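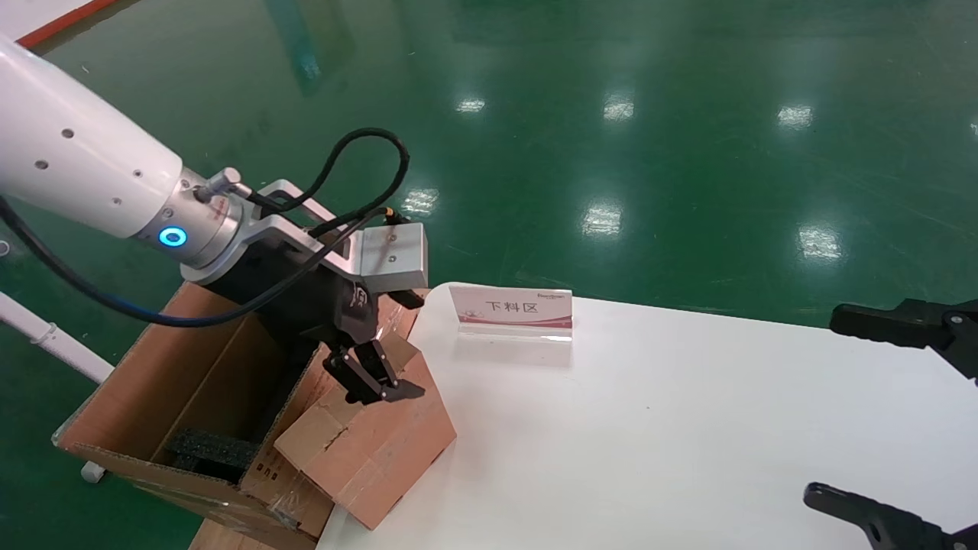
Handout 4: Moving boxes between stations

Brirkia Automation Lab, spring course. Read before the April lab block.

The task for this unit is box transfer. Your group programs the arm to take a small carton from a large one and set it down on the white table in the unloading area. The sign on the table reads 下料区, which is the same label used in the Fandico course manual, so learn to recognize it.

Cartons are harder than the plastic blocks from Unit 3. The flaps bend, the walls give under the fingers, and a carton that touches the rim of the large box will tilt. Close slowly and check the grip before you lift. Set the lift height to 300 mm for the first runs – you can lower it later.
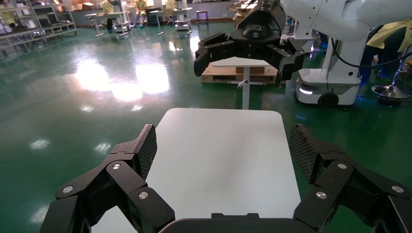 Each group gets seven runs. Log every run in Odutari, including the ones you stop by hand. Write down:

Start pose of the arm
Finger opening before the grasp
Where the carton was released
What went wrong, if anything

Keep the wrist camera recording on for all runs. Last year's groups left us over 1,211 clips, and these are in the Ding folder if you want to compare approaches.

Coats are required on the lab floor. Stay outside the reach of the arms while a program is running, and call out before you start one.

Reports are limited to six pages – graphs count, code listings do not.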